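Saturday, bench 2, afternoon into evening

Got the new Plavow build onto the bimanual cell and it runs! Plavow is our layer between the policy and the two arms, and this build is the one with the rewritten time sync, so I spent most of the day poking at timestamps and very little of it watching arms move. Worth it. Notes while I still remember what I changed.

Old behavior: each wrist stream got stamped when the frame reached the host, so under load the wrist view lagged the joint states by however long the USB stack felt like taking. New behavior: stamp at the driver, buffer everything, and let Trundalico hand out the set that lines up best. Worst gap between a wrist frame and its joint state used to be up to 200 ms. In run 263 I saw 7 ms. I replayed that log twice to make sure I wasn't fooling myself.
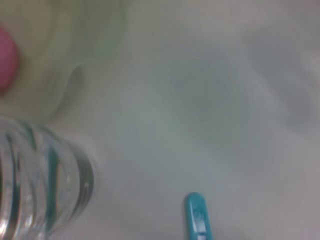
The blur gate went in today too, and I love how small it is. It's a variance score on the wrist frame, computed on a shrunken grayscale copy, and if the score is under threshold the grasp head gets told "don't trust this one" and leans on the head view. Close in to the bowl and the bottle you get exactly the input it was written for: the bottle ribs still give a strong bright-dark pattern and everything else goes to mush, so a score over the whole picture comes out higher than it should. I've switched to a tiled score with the median taken across tiles. It fixed the ranking on the handful of frames I tried by hand. Needs a proper sweep.

Also masked the fingertip out of the score. It sits at the bottom of the wrist view and was adding the same edge to every frame. Thongchai Nilsuwan suggested this back in May and I said it wouldn't matter. It matters.

Planner side: Zaidi now takes both arms in one query. Before, we planned left, froze it, then planned right around it, and right would give up whenever left was parked over the middle of the table. The joint query is slower on the first call and fine after that with the warm start on. I left the bottle and the pen holder in as plain cylinders. The bowl is a hull with no opening, which obviously has to change before we plan anything into it.

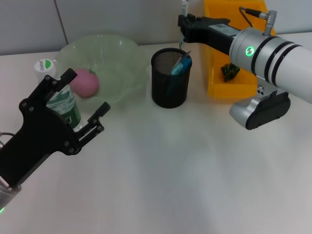

Head view, both arms over the table. Peach-like pink ball in the bowl, bottle in front, pen holder and yellow tray toward the back.

Segmentation on the translucent bowl is still the weak spot. The mask likes to stop at the rim and hand the lower part to the table. Raising the crop resolution helped a little, and so did feeding it the previous mask as a prompt. Tanivia has a transparent-object checkpoint I want to try on Monday's logs if the license text is okay (ask Thongchai).

Second thing for the gate: glare. A wrist frame with hardly any texture scores low and gets flagged as blurred even when the seams are perfectly usable. I'm adding a separate saturation check so the log can tell "soft" from "blown out" from "plain boring surface". Three flags, one byte, done.

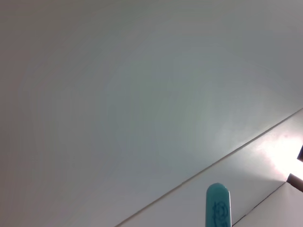 Wrist view, pale panels and glare at right. Test case for the saturation flag.

To do:
Sweep the tile size on the blur gate
Open up the bowl hull in Zaidi
Move the fingertip mask into the config, it's hardcoded right now (sorry)
Merge the time sync branch once the replay test passes on the other host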